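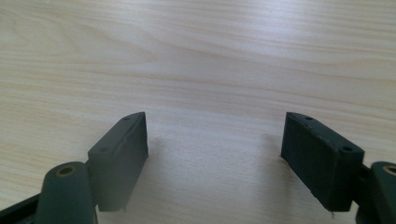
Figure 3.1 Wavy grain lines on a pale wooden tabletop.

Chapter 3
Wood and Moisture

Last updated: 2022-06-23

A board that has been sawn, dried, planed and made into furniture no longer carries sap, but it has not stopped exchanging water with the air. It takes up moisture in a humid season and gives it back in a dry one, and as it does so its dimensions change. The movement is small and slow, and in most rooms it passes without notice. It is also the most common cause of split panels, sticking drawers and open joints, and a maker who ignores it will sooner or later see good work spoiled.

This chapter explains how wood holds water, why it swells and shrinks more in one direction than in another, and how these changes are measured. Chapter 2 described the tree as a growing structure. The terms introduced there, in particular growth ring, ray, sapwood and heartwood, are used here without further definition. Students who are unsure of them should return to the glossary at the end of that chapter before going on.

3.1 Water in the living tree

A freshly felled log is said to be green. The word has nothing to do with color and refers only to the water still held in the wood. In some species the water in the sapwood weighs more than the wood substance itself. Heartwood is often drier than sapwood, although the difference varies widely between species and in some is very slight.

Water is held in green wood in two ways. Free water fills the hollow centers of the cells, much as water fills a drinking straw. Bound water is held within the cell walls by attraction between the water and the material of the wall. When a log or board begins to dry, the free water leaves first. Its loss makes the wood lighter but has almost no effect on its size. The condition in which the cell centers have emptied and the walls are still full is known as the fiber saturation point. In practice different parts of a board reach this condition at different times, the surface well ahead of the core.

Below the fiber saturation point, bound water begins to leave the walls. The walls become thinner, the cells draw closer together, and the board shrinks. Strength and stiffness generally increase over the same range, and for this reason the tables in Appendix B always state the moisture content at which a test was made.

3.2 Expressing moisture content

Moisture content is the weight of water in a piece of wood given as a percentage of the weight of the same piece when oven dry. The dry weight, and not the total weight, is the basis of the calculation. It follows that a moisture content above 100 percent is possible, a result that often surprises students meeting the subject for the first time.

Suppose that a sample cut from a green board weighs 327 grams, and that after drying in an oven to constant weight it weighs 218 grams. The water driven off weighs 109 grams. Dividing 109 by 218 and multiplying by 100 gives a moisture content of 50 percent.

The oven method is accurate but destroys the usefulness of the sample. Electrical meters give a reading within seconds and leave at most two small pin holes. They must be set for the species being tested, and readings taken on very wet wood should be treated with caution.

3.3 Direction of movement

Wood does not shrink equally in all directions. Along the length of the trunk the change is so small that it can be disregarded in most furniture. Across the growth rings, in the radial direction, it is considerably larger. Around the rings, in the tangential direction, it is larger again, and in many species it approaches twice the radial figure.

The position of a board within the log therefore governs its behavior. A flat-sawn board, cut so that its wide face lies nearly along the rings, moves more in width than a quarter-sawn board of the same species, whose wide face lies nearly at right angles to them. Flat-sawn boards also tend to cup. As they dry, the face that lay farther from the center of the tree shrinks more, and the edges lift toward that side.

The lines on a finished surface offer some guidance to the way a board was cut. Straight, closely spaced lines usually suggest quarter-sawn material, and broad arches or ovals usually suggest flat-sawn. Wavy lines, such as those in Figure 3.1, are less easily interpreted from the face alone, and the end of the board should be examined wherever it can be reached.

3.4 A case for study: the Illcombe reading room

The public reading room at Illcombe was fitted with solid wood tables made to a design by Adjoa Owusu. The tops were built up from boards glued edge to edge and fixed to their frames with screws driven through round, close-fitting holes. The boards had been stored in an unheated shed before assembly. In November the heating was turned on, and before the end of that winter three of the tops had split along the grain.

Craig Haldane, who was asked to report on the damage, found that the glue lines were sound and that the timber was free of defects. The tops had dried and narrowed after delivery, and the fixed screws had prevented them from doing so freely. His report recommended that the screw holes in the frames be replaced by slots running across the grain of the top, and that the replacement boards be kept in the heated room before they were worked.

The case is taken up again in Section 3.7, where the expected movement of one of the tops is calculated. It should be noted here that the failure did not arise from poor timber or careless gluing. Each board was suitable for its purpose, and the fault lay in the fixing and in the conditions of storage.

3.5 Equilibrium with the surrounding air

Wood left long enough in air of steady temperature and humidity will stop gaining or losing water. The moisture content it then holds is called the equilibrium moisture content. Relative humidity has much the greater influence on this value, and temperature has a smaller one. Since the air in an occupied building is seldom steady for long, wood in service follows the equilibrium value at a distance, with thick pieces lagging behind thin ones.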